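The Provley Fund for Fair Work has named its grant recipients for the coming year. A short summary follows in this thread. 29 Nov 2020

1/ Awards go to 5 organizations working on wages, household savings and access to credit. Each is led by people who live in the communities they serve.

2/ The largest award supports the Gindier Center, which studies how unpredictable work schedules affect family income. Its first report, released in September, drew on interviews with 750 hourly workers in retail and food service.

3/ The Center will now extend that work to home health aides. Interviews will be offered in English, Spanish and Cantonese, and participants will be paid for their time.

4/ A second award goes to Lestus, a legal aid group that helps tenants and workers recover unpaid wages. Lestus closed 113 cases last year - most of them without a court hearing.

5/ The remaining awards support local savings circles and a training program for first-time labor organizers. Full details will be sent to everyone on our mailing list.

6/ The Fund received nearly 2000 letters of inquiry. We thank every applicant, and will offer written comments to those who request them.

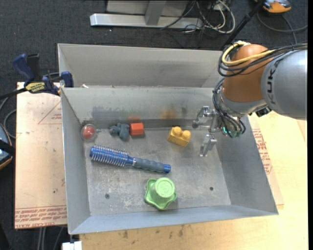 The next post is from Kwok-wai Cheng:
7/ I have directed the Fund's research program since its founding and will serve as the main contact for new grantees. Questions on reporting, budgets or payment dates should come to my office.

8/ Our next call for proposals will focus on workers returning to school. Guidelines will be posted to this account when they are approved.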